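Thread on cooking for one after moving into a small flat in Sedwood. A few people asked in August how I was managing, so I'm putting it in one place.

1/ The kitchen has 34 cm of usable bench. I measured it before I signed the lease and took it anyway.

2/ I gave away most of my cookware and kept 3 things: a pot, a frypan and a decent knife. The Charpentier casserole went to my sister. It weighed too much to lift with one hand when full.

3/ Groceries came to $860 for the first three months. That's cheaper than my old share house, mostly down to not throwing out herbs.

4/ Dried beans from Evine, soaked overnight. Cook a full batch, freeze half flat in bags. Label them – they all look the same by week two.

5/ Barley soup keeps four days. Rice I don't push past one.

6/ A small pot with a lid does nearly everything. Don't go buying a set.

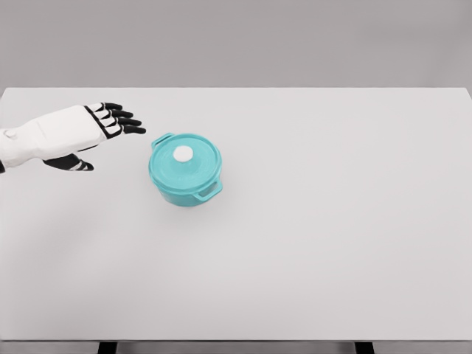
Little teal pot, lid and all.

7/ Next up is bread, if the oven ever holds its temperature. The agent has been told. Will add to this when there's a loaf.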